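Diario del taller, julio

Empiezo esta página a las 8 de la tarde, con las ventanas abiertas y el café ya frío. Hace demasiado calor para trabajar con el soldador, y por eso he dedicado el día a la parte blanda del proyecto, es decir, a la ropa.

Cuando me mudé a Claltorley yo pensaba que el problema difícil de una máquina de doblar sería el motor. Tenía experiencia con motores y me parecía natural empezar por allí. Compré dos servos de la marca Polák, que son pesados y un poco ruidosos, y pasé casi todo el invierno en ajustar la corriente. Ahora los motores funcionan bien y la máquina sigue sin saber doblar una camisa. Esto me enseña algo sobre mi manera de elegir los problemas, pero prefiero no escribirlo esta noche.

A la máquina le puse el nombre de Plimby. En el taller compartido de Tamen se ríen un poco del nombre, con cariño. Allí tengo una mesa los fines de semana, y allí están también la fresadora y la impresora grande, que yo no podría tener en casa. Pero las pruebas con tela las prefiero hacer en casa, sobre la cama. La mesa del taller es lisa y dura, y la tela resbala sobre ella como sobre hielo. Sobre una sábana la tela se queda donde uno la deja, y además los dedos pueden bajar un poco más de lo necesario sin hacerse daño.

Por la mañana cambié otra vez la goma de las puntas. La anterior era muy blanda y se doblaba hacia fuera cuando apretaba fuerte. La nueva es más dura y la corté yo mismo con un cúter, con bastante mala suerte en el primer intento. En el segundo intento los bordes quedaron rectos. Después lijé un poco la superficie, porque una goma demasiado brillante no agarra el algodón fino. Esto lo aprendí con un pañuelo, hace ya varias semanas.

Luego extendí la prenda clara de las rayitas sobre la sábana azul. La elegí por ser ligera y por tener un dibujo pequeño que se repite: cuando la tela se tuerce, las filas se tuercen también y el error se nota enseguida.

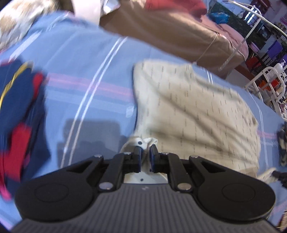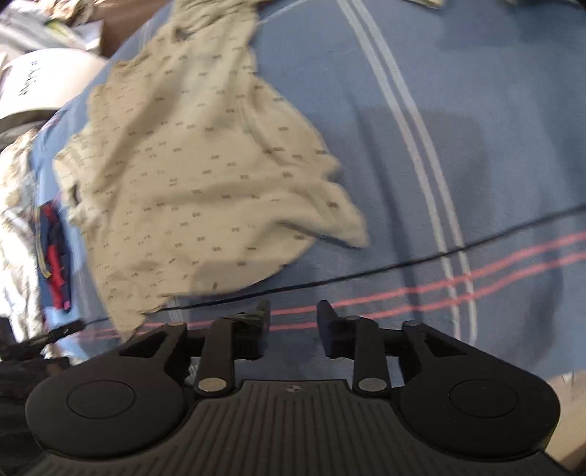 Lo que más me cuesta es el momento de coger la tela. Para una persona no es nada: uno baja la mano, junta los dedos y ya tiene el pliegue. Con las pinzas hay que decidir la altura, la apertura y el ángulo, y las tres cosas dependen unas de otras. Si bajo demasiado, empujo la tela contra el colchón y se forma un valle. Si me quedo alto, los dedos se cierran en el aire. He probado 3 aperturas distintas y la mediana es la que menos arruga la tela, aunque todavía no estoy contento con ella.

También he comprendido que es mejor tomar el pliegue un poco hacia dentro y no en el borde mismo. El borde tiene costura, y la costura es gruesa y rígida. Cuando la goma aprieta encima de la costura, la tela de al lado queda suelta y se escapa. Lo apunté en la libreta con un dibujo muy feo, pero se entiende.

Después del almuerzo revisé el programa que guarda las posiciones. Había un error mío, bastante tonto – yo guardaba el ángulo de la pinza izquierda dos veces y el de la derecha ninguna. Llevaba así desde la primavera. De los registros antiguos, que son unos 2,000, tendré que tirar una buena parte. Me enfadé durante un rato, fregué los platos y volví a sentarme. Con el error corregido los números ya tienen sentido, y al menos las dos curvas se parecen, como debe ser en un movimiento simétrico.

Queda el asunto de las mangas. La manga nunca cae igual, se mete debajo del cuerpo de la camisa o se queda doblada hacia arriba. Mi idea es estirarla primero, despacio, antes de comenzar el doblez principal. Para eso necesito que una pinza sujete mientras la otra tira, y que la que sujeta no tenga prisa por abrirse. En el programa hay una espera de 2 segundos que puse hace tiempo sin pensar mucho. Mañana la voy a cambiar por una condición verdadera, quizás con la lectura de la corriente de los Polák.

Para el próximo viaje a Tamen debo llevar: las puntas viejas, el tornillo que perdió la rosca, la libreta y la bolsa de arandelas que tomé prestada en junio y que ya me da vergüenza no haber devuelto. Quiero preguntar también si hay sitio en la fresadora, pues me gustaría hacer los dedos un poco más estrechos por la parte de delante.

Ya es casi de noche y todavía tengo que recoger la cama para poder dormir en ella. La camisa la voy a doblar a mano.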